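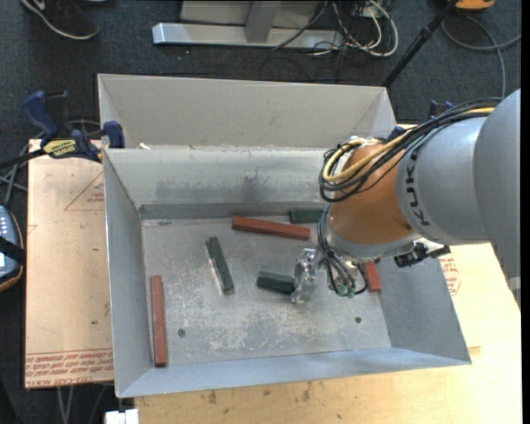

Topic: Touching up scratched galvanized sheet, zinc paint or leave it?

n_adjei
Posted 2025-12-08
Indoor hopper, 11 years old, galvanized. The floor is scratched but I see no red rust. Stovo zinc primer is on the shelf. Worth doing, or does the zinc next to the scratch protect it anyway?

pekia66
Leave it. Narrow scratches in a dry room are covered by the surrounding zinc. Paint on a sliding surface comes off in flakes and ends up in the product.

Auður H.
Disagree in part. That holds for thin scratches – not for wide worn patches. Measure the coating first. Under 11 microns I would recoat the floor and leave the walls alone.

pekia66
Recoat with what, though? Any brush-on zinc wears through in a season if parts are sliding over it.

Auður H.
Then a bolted liner plate. We fitted one at Istunham in September and the floor under it still reads 66 microns.

n_adjei
Gauge says 66 at the corners and 11 in the middle. So borderline.

pekia66
Check that the gauge is zeroed on bare steel of the same thickness. Thin sheet throws the reading off.

n_adjei
It was zeroed on a thick block. Will redo it tonight and post the numbers.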